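The Night Shift at Galtetti

I got the key to cell 8 in March, and I want it on record that I skipped all the way down the corridor with it. Skipped! I was the newest fitter at Galtetti, I had a borrowed torque wrench, and the old picking arm had been handed to me to look after.

The arm was a Venkataraman, long in the elbow and painted a green they stopped making years ago. It sorted odds and ends out of the returns bins, all the bits people send back without a box, and it had sorted them through two changes of owner. On the day shift they called it the Heron. It had a way of stopping over a bin with its neck bent, thinking, and then going straight down.

What it had lately was a twitch. Every so often, near the bottom of a reach, the wrist gave a little shiver and the fingers closed a hair to the left of where they should. The logbook had it at 1242 bad picks since the last service, and under that, in pencil, someone had written "moods."

I don't believe in moods. I believe in cables. So at ten at night, with the cell locked out and the tag hanging on the switch, I took the wrist cover off and got my headlamp in there, and oh, it was lovely. Whoever built that joint had laced the harness by hand, every knot facing the same way. I sat on an upturned crate and just looked at it for a while before I touched anything.

The trouble was in the camera bracket. One of its two screws had backed out far enough that I could rock the whole thing with a fingernail. When the arm was up high it sat where it should. When the wrist rolled over to go down, the little camera leaned, and the Heron was being told the world had moved. I would have shivered too.

I cleaned the threads, put in new screws with a drop of the blue stuff, and pulled them up to the number on the card from Ullham, who made the bracket. Then I did the part I like best. You hang the target board, you send the arm around to its poses one after another, and at each one it stops and has a look. It takes ages. The gears hum a different note for every joint, and by midnight I could tell with my eyes shut which one was moving (the shoulder is nearly a B flat, I checked it later on my phone).

The offset came out clean. I saved it as file 1839, wrote the number in the book, and rubbed out "moods" with my thumb.

Then the grease, which I had put off. Pleltetti sends it in fat gray tubes that smell like pencils, and it goes everywhere - sleeves, chin, sandwich. I did the elbow, wiped the overflow, ran the joint slowly end to end, and did it again. Cover on. Tools counted back into the roll. Tag off, gate shut, reset.

I had a bin of returns ready. I stood at the gate with the live view open on the panel and my hand near the stop, and I said, out loud, to a machine older than my car, "Go on, then." The neck bent and it went down to have its look.

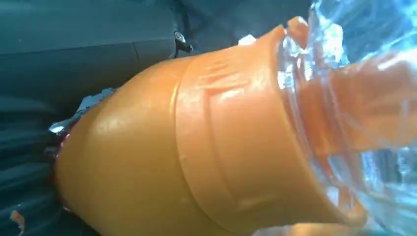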